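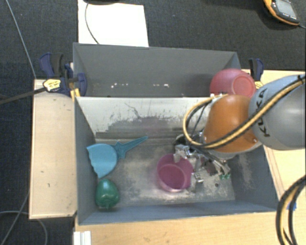 Buy the picking kit, skip the service plan

Jarnalden sells its Caka bin-picking kit with a service plan, and I think small shops should say no to the plan. The kit itself is fine. Our crew at Olivares had it sorting mixed items in 2 days, and it handles up to 100 picks between faults. The plan costs 17 percent of the kit price every year. For that you get a phone line and a visit within 30 days. A shop with a stuck gripper can't wait that long. Put the money into spare fingers and train one person well.

Edivaldo Furtado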